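Robots in Practice, handout for session 2
When the simulator says yes: the Ondetti cell fault
Notes by Ľudovít Čierny, revised 3 July 2018

Read this before the session. You do not need to have finished the Derkach chapter on grippers, though the people who have will find the second half easier going.

What was claimed

Ondetti wanted a single arm to clear mixed items from a table: cups, small round things, the odd flat object. Their integrator, Jerner, built the task in simulation first and ran it 1,000 times. The acceptance report gave the result as a pass and recommended moving straight to the real cell. It contains a great many graphs. I have read it twice and still cannot find a definition of "pass".

That should bother you. When a supplier tells you a task was completed, ask what the software was checking at the moment it decided so. In this project it checked that the fingers had been told to close, that the arm had then gone up, and that no joint limit had been hit on the way. Whether anything was in the fingers did not come into it.

What went wrong

On the real cell the arm came down over a plastic cup, caught the rim with the outside of one finger and tipped it over. It closed on air, lifted, travelled to the bin, opened, and logged a success. It did the same with the next cup. The operator pressed the stop button when the arm came down a third time with a cup lying on its side across its path. Nobody was hurt, which the report mentions in its first paragraph and again in its last.

The first explanation offered was "sensor noise". Be careful with this phrase. It is used for real noise, and it is also used when people have not yet looked. The logs from the cell show the position readings were steady. The cup was where the system thought it was. The fingers were not.

The layout

We will work from our own simulated table, which follows the same pattern: one arm, a two-finger gripper pointing down, and a few household items with very different shapes.

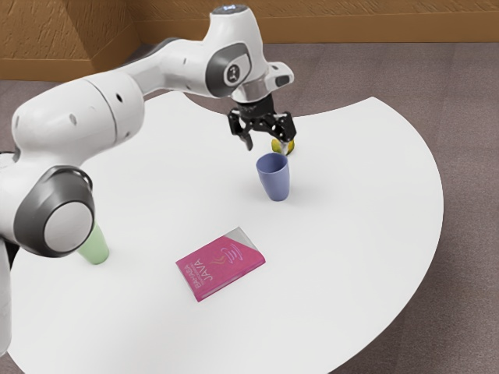 Figure 1. Simulated table with the gripper open above it. The blue cup stands just in front of the yellow object.

Consider the small yellow object first. To reach it, the fingers have to come down close to the cup. A planner that treats the open gripper as a narrow box will say there is plenty of room. A planner that uses the true outline of the fingers and linkages may well disagree. Jerner used the box. It was quicker to compute, and the report calls it "a standard simplification", as if that settled the matter.

Now consider the book. It lies flat, so there is very little for two downward fingers to get hold of, and its cover is far wider than a cup. In the Ondetti trials, flat items were left out of the test set after the first batch. You will find this in a footnote. The success rate went up after that, as it would.

The cause, as far as we know it

Two faults, either of which might have been survivable alone.

First, the gripper model. The real fingers swing outward as they open, so the gripper is wider than the box at exactly the time it is coming down among other objects. The simulator's collision check never saw that extra width.

Second, the success test. With no check on finger gap after closing, an empty grip and a full one looked the same. The arm could fail all day and the log would stay green.

There is a third candidate, friction. Ullel, who supplied the finger pads, say the simulated value was far too generous. Jerner say it was not. Neither has published a measurement, so I would leave it off the list of causes for now and put it under things to find out. Marks are lost every year for writing up somebody's opinion as a finding.

What was changed

The box was replaced with a proper outline of the fingers, and the cell now reads the finger gap before lifting. If the gap is at its fully closed value, the arm stops and asks for help. Planning time went up by over 2 seconds a pick, and there were complaints.

I am not convinced this is enough. A gap reading tells you something is between the fingers. It does not tell you it is the right thing, or that it is held well enough to survive the trip to the bin. The closing report says the fault is "fully resolved", on the strength of more simulated runs.

To prepare

Write half a page on how you would test for a bad grip using only what the arm can measure about itself. Say what your test would miss.

Using Figure 1, pick an order for clearing the table and defend it. Moving the blue cup first is the obvious answer. I would like to see someone argue against it properly.

Find one published robot trial, any field, and write down its exact definition of success. If there isn't one, bring it anyway and we will discuss it in March's slot on reporting standards.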